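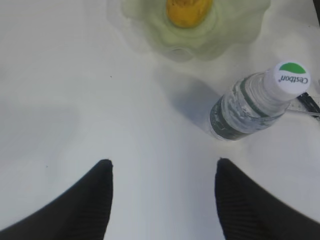 Where do staff put shared stationery when they finish with it? Pens go back in the black holder and everything else goes in the green basket.

The new shared tables at the Hurero centre opened in July for the use of all 43 staff. 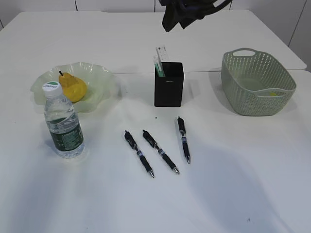
Fruit remains available in the glass bowl, and water bottles may be kept beside it.

Pens left out should be returned by 4 pm.

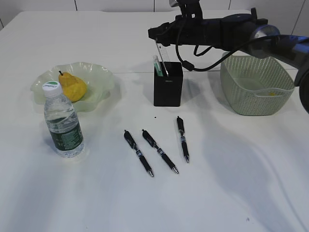

Beverley Halliday has asked that coloured markers be given a holder of their own.

Her request will be considered in August. 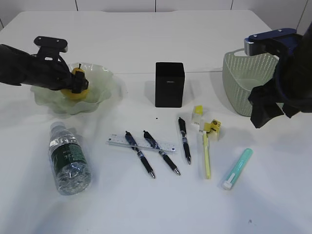 Pens, ruler and tape dispenser on the shared table, Hurero.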